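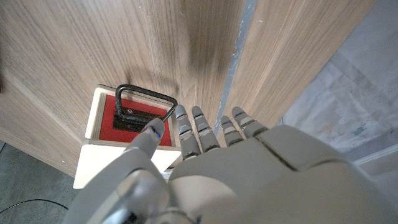

The Red-Lined Box and Other Finds

My favorite thing at the Humphreys open day was a small box. It's pale wood, with the layers showing along the top rim, and inside it's a bright, bright red with a dark plate in the middle and a black wire handle mounted on that. It sat on the floor right up against a big oak-veneer panel, and I kept drifting back to it all afternoon (my daughter had to drag me off to see the lathes).

The workshop is the old Gorkum mill building, 3,000 square feet on one floor, and you're free to wander wherever you like. I loved the finishing room – all those little sample boards with the color names penciled on the back! Eluned Ruddock spent ages showing us how she matches veneer, and she let the kids pick the next sheet.

We had soup in the yard and came home with a bag of offcuts, 19 pieces, already spoken for as birdhouse roofs. Parking is tight, so come by bus if you can. They open up again in December and I've put our names down. I want to ask how they cut such a clean rim on that box.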